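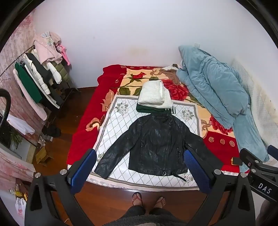 Leather Jacket, Black, Off-Center Zipper -- Folding and Storage Gallery

Outerwear section, set 9 of 33. This page covers one jacket and the bedding it was laid out on. Notes follow by item. The method for cotton and knits is on the Shirts page and is not repeated.

Jacket, laid front side up
Black leather, short dark collar, asymmetrical front zipper to the right half. Two slanted zippered pockets, one per side. Lay the jacket flat with the collar away from you and the hem at the near edge of the bed. This puts both sleeves within reach.

Sleeves
Leave them angled out and down until the body is smooth. Folding a sleeve in over a body that still has creases sets two layers of creases at once. Work from the shoulder to the cuff with the flat of the hand. Do not pull on the cuff.

Belt and ring
There is a small round metal ring at the hem and a loose black belt end by the waistband. Metal against leather leaves a dent under load. Tuck a square of tissue between the ring and the next layer. Run the belt end straight across the waist before the first fold -- not rolled, which makes a lump.

Creases and gloss
The chest and sleeves have both. Creases of this kind relax on a wide hanger in three or four days. Do not iron. Glossy highlights on black leather are hard to judge under a ceiling light, so check the finish by a window before adding any conditioner. We use Grutex cream, a small amount on a cotton cloth, once a year in September.

Fold sequence
Close the zipper to the top. Bring the left sleeve across the chest, then the right sleeve over it. Place a rolled towel across the middle and fold the hem up over the towel. The towel keeps the bend round. Stop at one fold. A second fold fits more jackets in the bin and costs more than it saves.

Mat
White, with a gray diagonal lattice, a taupe band and a pale outer edge. Gray-and-white bouquets are printed near the corners. The lattice is useful as a guide for squaring up the hem. A smooth mat also keeps blanket lint off the leather. Shake it out between garments.

Folded clothing above the collar
White fleecy garment on top, dark green garment with black-and-white striped trim underneath. Fleece sheds, and the fibers show on black. Move a pile like this one to a chair before turning the jacket over. The two go in the Cuevas drawer unit, fleece on the left, where the drawer is 19 inches wide and takes one thick fold.

Blanket
Large, red, with a cream central panel. Red blossoms with dark green leaves and thin stems, and tan spirals along the right border. Stored folded in quarters on the top shelf, pattern side in. It goes in last, after the bed is clear.

Comforter
Light blue, bulky. Kept to the right side of the bed for this work. It goes in the large Tandura bag with the air pressed out by hand. Full compression flattens the fill over a long season.

Storage
The jacket goes in an Ostberg cotton garment bag, the long size, if there is rail space. Flat storage is for shelves only, top layer, nothing above it. Plastic covers hold moisture and should come off the day a coat is brought home. Leave a hand's width between leather and any painted surface.

Next set: wool coats. Previous set: rainwear.
Page views: 1,834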